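Against the Bed as a Sorting Table

Most advice on folding laundry assumes a flat, clear surface at waist height. Most households use the bed. I think this is a mistake, and the usual defense – that the bed is the largest surface in the home – does not hold up.

Area matters less than firmness. A mattress yields under the hand, so a sleeve pressed flat at one end lifts at the other. Knits suffer most. A heavy sweater needs to be squared at the shoulders before the first fold, and on a soft base the shoulders drift. I timed the same load of 8 garments on a bed and on a Prellby drop-leaf table during May. The table was faster by up to 3 minutes, and fewer pieces had to be refolded.

Height is the second problem. Freya Crabtree, with whom I share a laundry room, argues that a person can sit down to fold on a bed. That is true, but sitting shortens the reach, and the far half of the bed becomes storage.

The third problem is contrast. Dark clothes lose their edges when heaped, and a patterned cover makes small items hard to find. The bed also invites the heap in the first place, being wide enough to postpone every decision about what goes where.

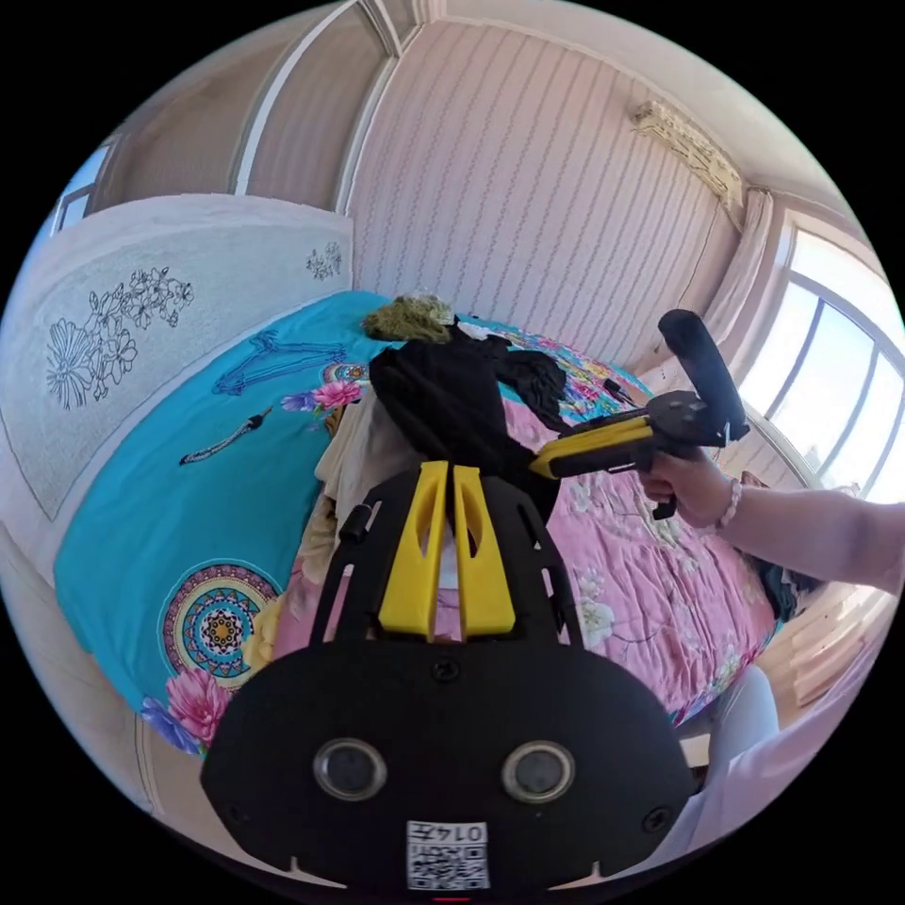 Black, olive-green and cream pieces on a bed made up with two different bedspreads.

A heap of this kind should be separated by fabric weight before anything is folded. Knits come out first and are laid flat, never hung. Thin dark garments follow. If the bed is the only surface available, a rigid board placed on top of the covers corrects most of the sag. I would still clear the table.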